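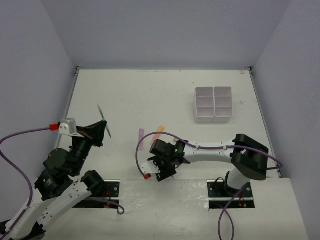
Valdemar Mikkelsen wrote in to ask why his left arm drops every pen halfway to the tray while the right arm behaves like a choirboy. He had already swapped the fingers, rebooted twice and, in his words, "spoken to it firmly." None of that helps, though I've tried all of it too.

When one arm of a pair lets go in mid-air and its twin doesn't, suspect the cable before the software. The controller sees the wrist drop off the line for an instant, panics, and opens the hand. The log calls this error 99, "unexpected state," and I'd call it a fair description of me on the Tuesday I first met it.

What you need: a small flashlight, two reusable ties, and the patience you were saving for something nicer.

1. Press the emergency stop, then cut power at the wall. The stop button alone leaves the motors free to surprise you on restart. Prop the arm first or it will sag onto your knuckles.

2. Follow the cable from the wrist connector back to the base. Feel for flat spots and kinks. Reseat the connector at both ends until it clicks.

3. Move the arm by hand through its full reach. If the cable goes tight anywhere, you have your culprit. Give it more slack at the wrist and tie it loosely to the forearm link, well clear of the joint.

4. Power up, set speed to 5 percent, and keep your hands off the table. Run one pick with a pen you don't love.
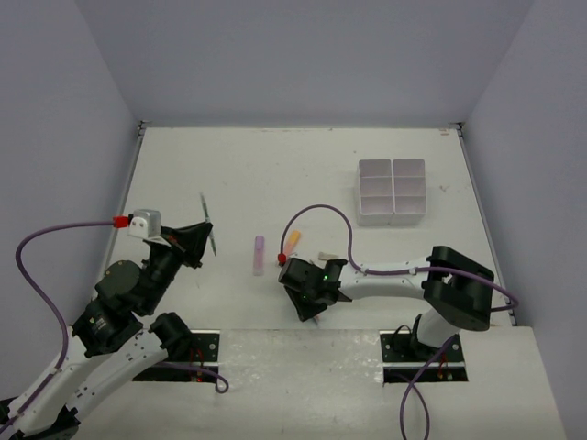 Left gripper holding a pen, with the cable looped out to the side of the wrist.

5. If it still lets go, swap the left and right cables. If the fault moves to the other arm, buy a cable. If it stays put, the wrist board is next, and that's a longer page with more swearing.

Leave the speed low until you've had a full run without error 99. Mine took until February.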